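Papier de protection Stollik, rouleau brun
Référence 1066
Marque : Stollik
Distribué par Trondby

Papier épais pour couvrir une table, un établi ou un plan de travail. Se pose à plat, se découpe aux ciseaux ou au cutter. Convient aux travaux manuels, au tri de petites pièces, à l'emballage et aux ateliers scolaires.

Caractéristiques
Coloris : brun naturel
Longueur du rouleau : 12 m
Finition : mate, non couchée
Face d'utilisation : les deux
Vendu à l'unité ou par carton de 9 rouleaux

Mise en place
Dérouler le papier la veille si possible et le laisser à plat, côté bombé vers le haut. Fixer d'abord les angles, puis lisser du centre vers les bords. Une légère ondulation peut subsister sur les grandes longueurs, surtout en début de rouleau. Utiliser un adhésif de masquage sur les plateaux laqués ou mélaminés. Les adhésifs d'emballage laissent des traces de colle au retrait.

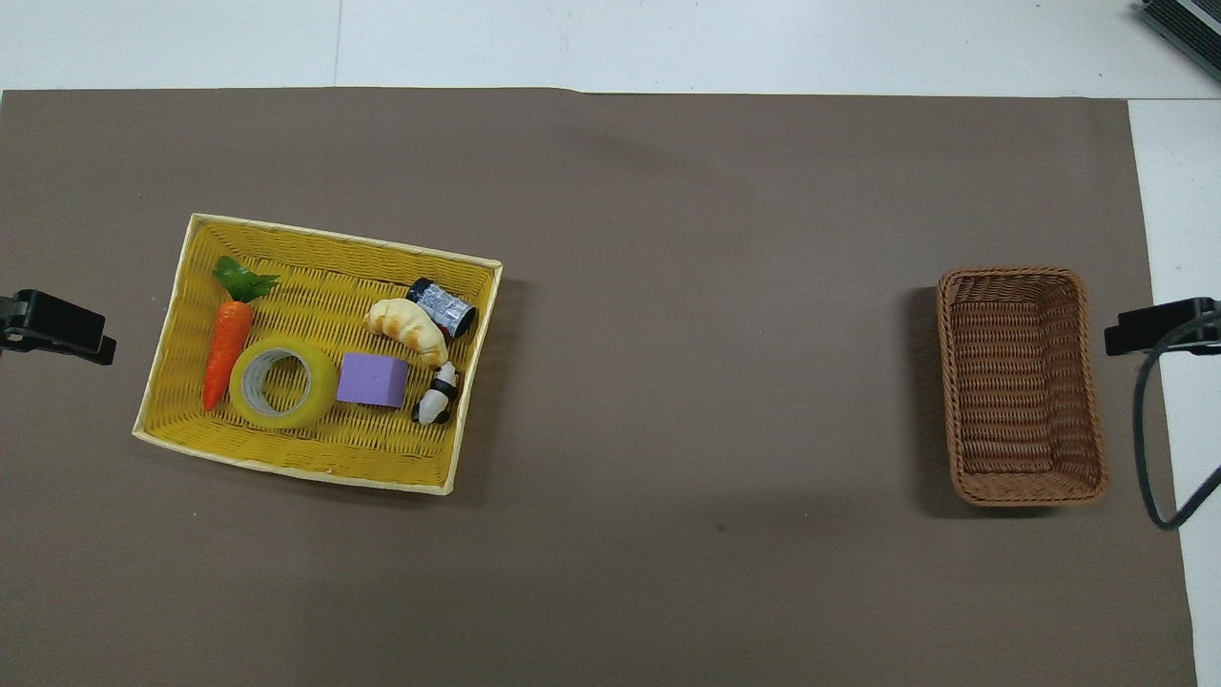
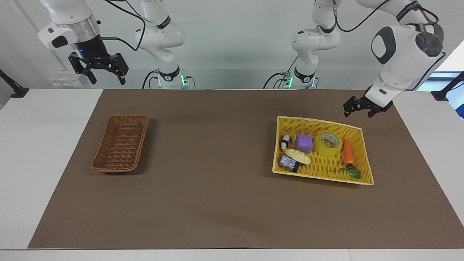 Grand format posé sur table, avec corbeilles de rangement (non fournies).

Pour la peinture à l'eau, une seule épaisseur ne suffit pas, signale un client de Simatau, qui en pose deux et ne change que celle du dessus. Il aurait préféré un rouleau plus long et regrette que le mandrin en carton s'écrase quand on range les rouleaux debout.

Entretien et stockage
Le papier se dépoussière à la brosse souple. Ne pas le laver. Conserver les rouleaux couchés, dans un local sec, sans charge dessus. Les chutes propres peuvent servir de calage dans les colis.

Précautions
Ne pas utiliser au contact direct des aliments. Tenir éloigné des flammes et des plaques chauffantes. Ne protège pas des solvants ni des huiles.

Livraison
Expédition depuis l'entrepôt de Sedgwick. Les commandes de plus de 400 rouleaux sont livrées sur palette, déchargement à la charge du client. Le dévidoir mural est annoncé pour février, sous une référence séparée.

Fiche mise à jour le 16 décembre 2018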